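The small bathroom, one year later

Posted by Marichka Harasym on Jun 9, 2023

When we moved to Nellham, I promised myself that I would write something about every room of the house. I wrote about the kitchen, and I wrote two long posts about the stairs, but the bathroom I always left for later. It is a small room and I thought there was not much to tell. Then my sister asked me by telephone how I keep it in order with so little space, and I talked for 28 minutes. So I suppose there is enough for a post.

First, the sink. In our old flat in Usbridge we had a sink which stood on top of the counter, like a salad bowl. It looked very modern and I hated it from the first week. The water went behind it, the dust went behind it, and to clean there I needed an old toothbrush and a lot of patience. For this house I asked for the other kind, which is fixed from under the stone. You can wipe the crumbs of soap directly into it with your hand. I think this is the best decision I made in the whole renovation.
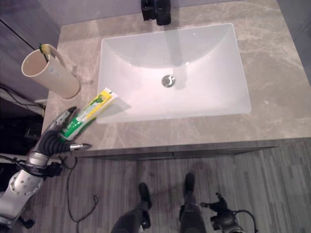 The cup with the handle, on the left side of the sink.

The cup was a question for a long time. I bought a set from Plaltero with a soap dish, a tall container and a small tray, everything in the same colour, and after one month all of it was in a box. The tray collected water. The tall container was so tall that a child's toothbrush disappeared inside. Now we use an ordinary cup from the kitchen cupboard, and it does the job better. It has a handle, so in the morning you can pick it up with a wet hand and wipe under it. One time a week I wash it together with the dishes.

The toothpaste does not live in the cup. My husband would like to keep it there, standing on its cap, but then the cup becomes heavy on one side and falls. We have discussed this more than is normal for two adults. Our agreement is that the tube lies on the counter while we are using it, and in the evening it goes in the drawer.

About towels I have less good news. I wanted to have a proper rail, and I even drew a line on the wall with a pencil. The man from the shop in Holloway told me that the wall on that side is hollow and I would need special fixings, and I said I would think about it. That was in October. I am still thinking.

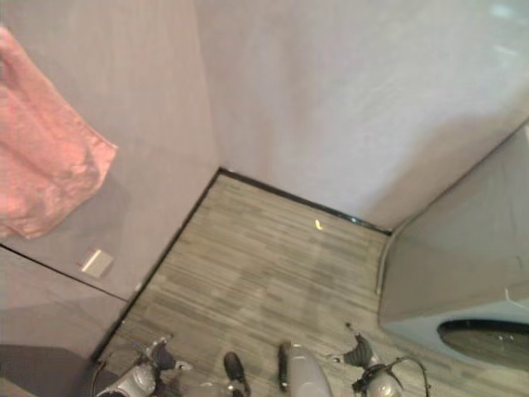 What I did learn is that a towel dries much better if it is spread out wide, and that I should wash the old ones without softener. My mother always told me this and I did not believe her. With softener they feel nice, but they only move the water from one place on your skin to another place. Now I put half a cup of white vinegar in the wash, and then I hang them outside if there is wind. The smell of vinegar goes away completely.

I also stopped to buy white towels. They are beautiful in a hotel, where somebody else washes them.

The floor cost us $2,025 with the installation, and this included the hallway, so that there would be no step between the rooms. I was afraid of this price, but we compared 5 offers and it was the middle one. In the bedrooms we kept the carpet, because my feet are always cold and I did not want to discuss it.

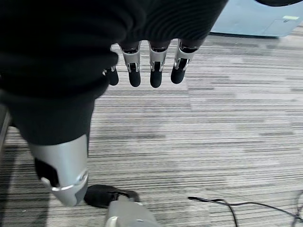
Carpet is more work, this is true. I vacuum it slowly, one time in the direction of the window and one time across, and near the walls I use the narrow attachment. If something spills, I press on it with a dry cloth and I do not rub. For the smooth floors I have a flat mop and warm water with a very small drop of dish soap. Too much soap leaves a film, and then every footstep is visible.

I keep two cloths for the bathroom, a blue one and a yellow one. The blue is only for the sink and counter, and the yellow is for everything lower. Guests sometimes mix them and I wash both again without saying anything.

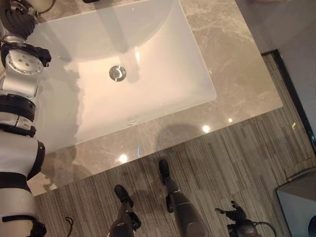 My last subject is the stone, which I chose with my heart and not with my head. The woman who sold it to us said that I must never use vinegar or lemon on it, so my favourite remedy has to stay in the laundry. I clean it with water and a little mild soap, and then I dry it – this second part is important. The surface is so polished that the ceiling lights shine back at you in bright round spots, and when I look at it from the side in that light I can find any place where I was lazy. The pale veins are kinder and hide a lot. For the inside of the sink I use baking soda on a soft sponge, and I go around the edge of the drain, where toothpaste likes to collect.

My sister now wants to know about the shower, but for the shower I need to find the name of the sealant we used, and the receipt is somewhere in the garage. If someone has put up a towel rail on a hollow wall and it stayed there, please write to me in the comments what kind of fixings you bought.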